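Open day at Drulteo, simulation session - notes
Forum: Automation / Visits and shows

kestrel_plc
Posted May 3, 2018

Went to the Drulteo open day. The demo was a two-armed robot run entirely in simulation, shown on screen from several viewpoints, wrist views included. Build 573 of their Nuvow software. We got 41 minutes, two of them spent on a restart. The shadow edges are coarse.

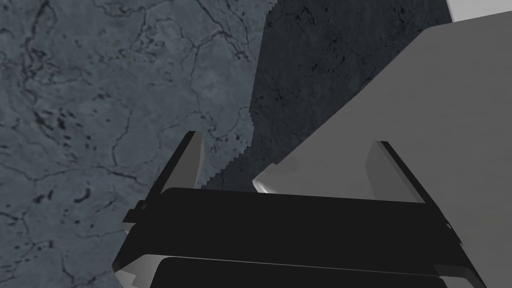
Hennessy: Shadow edges are cosmetic. I'd want to know the contact model and the time step, and whether they published either.

kestrel_plc
Neither. I asked and was told January. I disagree on cosmetic, though. If you train a vision system on those pictures, a stepped edge is an edge like any other.
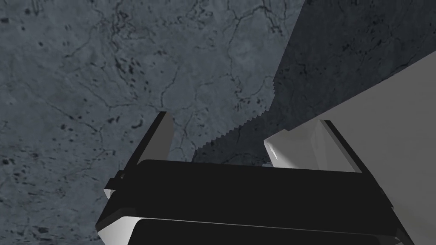

Wrist view, jaws open, pale block to the right.

torque_limit
Only if you train on raw pictures. We blur ours first and it makes no odds. Did they change the lighting between runs?

kestrel_plc
Not while I was there. The clutter was better than I expected - rock, paper towel roll, plenty of texture.
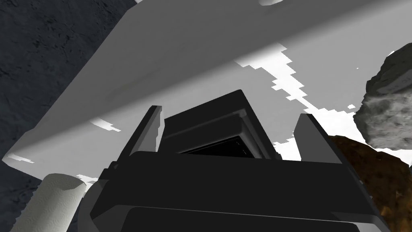
Gripper under the overhanging slab.

Hennessy
Texture is cheap. Esex had all that at their open day and the grasps still slid about on the real arm.

kestrel_plc
Different software, and Esex used one arm. I'd still go again for the two-arm part. Nine of us stayed on for questions. 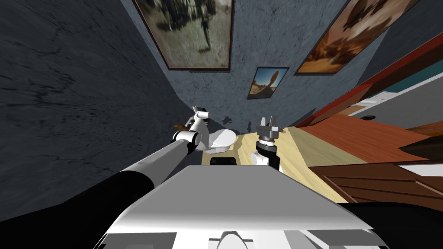 Both arms at the table, left gripper holding a thin brown object.

torque_limit
Fair enough. Post the time step if they ever send it.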